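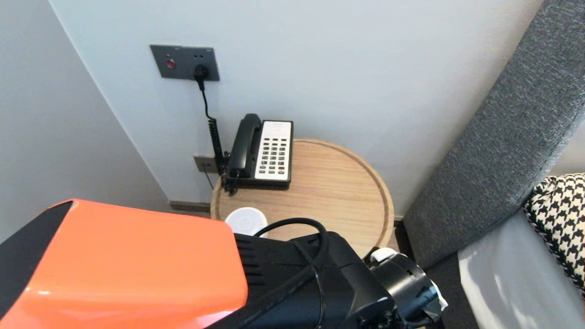
I sleep badly in hotels. Always have. Give me a good mattress, blackout drapes and a room at the far end of the hall and I will still be lying there at 2 in the morning listening to the ice machine think about its life.

So when my editor asked if I wanted to write about people who sleep well away from home, I said yes before she got to the part about the deadline. I figured I'd learn something. I also figured I'd get a few nights somewhere quiet, and that's how I ended up in Nondska in January, which is a lovely town if you like snow and soup (I like both, very much).

The first thing I found out is that there's a name for my problem. Sleep researchers call it the first-night effect. When you bed down somewhere new, part of your brain stays a little more alert than usual, like a dog with one ear up. It makes sense if you're sleeping in a forest. It makes less sense when you've paid for breakfast.

The second thing I found out is that everybody who travels for a living has a system, and they will tell you all of it. I met a woman at the Osow, a small hotel near the train station, who sells dental equipment and has been on the road for ten years. She brings her own pillowcase. Only the case, never the pillow. She washes it at home in the same detergent as everything else she owns, and she swears that's nine-tenths of the job. A man at the next table leaned over to say that was nonsense and what you need is to be cold. He opens the window all night, all winter. They had clearly never met before and they argued through two pots of coffee. I had a wonderful time.

I tried his way first, since it required no laundry. Reader, I wore a hat to bed. I did sleep, though – from midnight until a snowplow came by at five – and I'd call that a partial win.

The pillowcase had to wait until I'd been home and come back out again. In between I kept a notebook, something I'd recommend to anybody who complains about their sleep as much as I do. Mine is mostly food. Late dinner, bad night. Late dinner with wine, worse night. Sandwich on the train and nothing after, slept like a baby. I'd blamed beds for years and never once looked at the cheese plate.

Then there's the matter of what you do in the last hour. 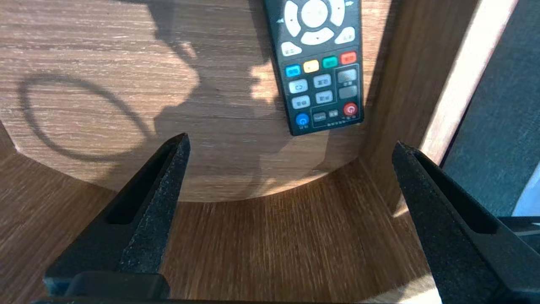 At home I read. In hotels I turn into a person who watches other people renovate kitchens until one in the morning, and I don't even like my own kitchen. I asked the dental equipment lady about it and she said she gives herself one episode of something she has already seen. She knows who did it. She knows what the house looks like at the end. There's nothing to stay up for. I've stolen this idea completely and it's the best thing I brought home from the whole trip, soup included.

My last stop was Nassar, two hours south and a good deal warmer, where I stayed at a guesthouse called the Indelis. The owner told me her parents used to put a glass of water and a plain cracker by every bed, and guests still write to her about the crackers. She gave them up when she took over and put them back within the year. I ate mine at three in the morning, standing at the window in my socks, and then I went back to bed and didn't stir until eight. Was it the cracker? I have no idea! I bought a box on the way to the station.

I did get around to the pillowcase there, too. It smelled like my house, and for the first few minutes that made me homesick, so I wouldn't call it an instant success. By the second night I'd stopped noticing it. I think that may be how it's supposed to work.

I'm off again next month, to a place right beside a highway. I've packed the pillowcase, the crackers and the hat.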